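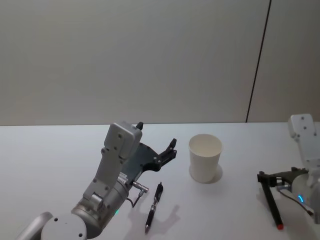 Kinesthetic teaching and teleoperation are two ways of showing a robot a task without writing the motion out in code. In the first a person takes hold of the arm and moves it through the job, in the second they drive it from somewhere else, usually with a matching pair of smaller arms (leader and follower). Desk items are common for two-arm work: a white paper cup standing between the arms, a pen lying on the table beside it, a marker held in the right gripper while the left one is open and empty. Cheap stuff, easy to reset.

Recording. Joint angles, gripper opening and camera views get saved together. One run = one demonstration, or episode. The Bristadcombe set has 200 episodes per task, 30 of them kept back for testing. Older Gotthorpe set only had 76, hand guided, no cameras.

By hand vs. remote. Hand guiding gives good feel for contact but the persons arms get in the camera view. Remote control keeps the view clear, less feel though. Pylypenko rigs add force feedback to the leader arms, see Disness for the software side.

Problems. Pauses, shaky starts, operators doing teh same task differently. Katsuhiko Ichikawa suggested trimming idle time before training, and dropped 22 episodes from his own set for this. Section on two-operator setups still needs sources.

Last edited January 8, 2022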